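Setting Up a Teardown Cell Without Annoying the Safety Auditor

Gromer's house rules for robot cells run to a thick binder, most of it written after somebody did something interesting. What follows is the part we use at the bench when two arms share one table and the job is taking old computers apart.

Before you power up

Walk the cell. Check that each arm's stop button works by pressing it. Looking at it fondly does not count. Then check that one button stops both arms. If it stops only the one you were worried about, call Escobedo and go get coffee.

Discharge the work. Unplug the computer, hold its power button down, and leave the power supply closed. The arms don't need to see inside it and neither do you.

Set the zones

Draw the shared zone in Climik before you teach a single point. Only one arm gets to be in it at a time. The other waits outside, however bored it looks. Leave a margin of two inches, and add the gripper to the arm model, fingers included. People forget the fingers.

Mind the cables

Loose wires are the part the Clekport checklist covers in one line and the part that will eat your afternoon. Teach every approach from straight above, at slow speed, with a hand on the enable switch. If a wire crosses the path, move the wire with the arms stopped. Do not reach in "just for a second." The binder has a chapter about that second.

Keep memory and other small boards in the fixture slots, and ground the table first.

Run the first cycle with the grip force at its lowest setting, and write down whatever you change. October's log says "tweaked it a bit," twice.
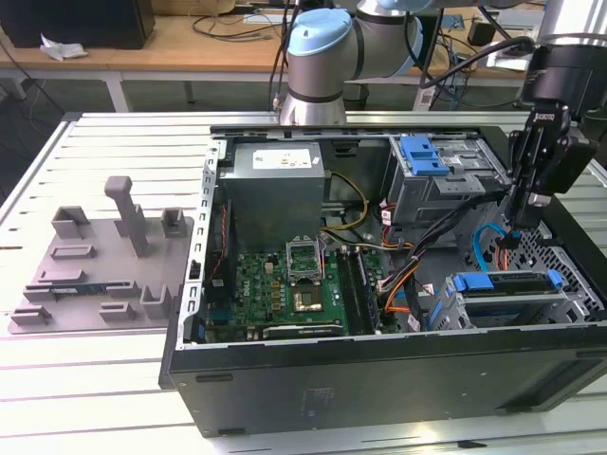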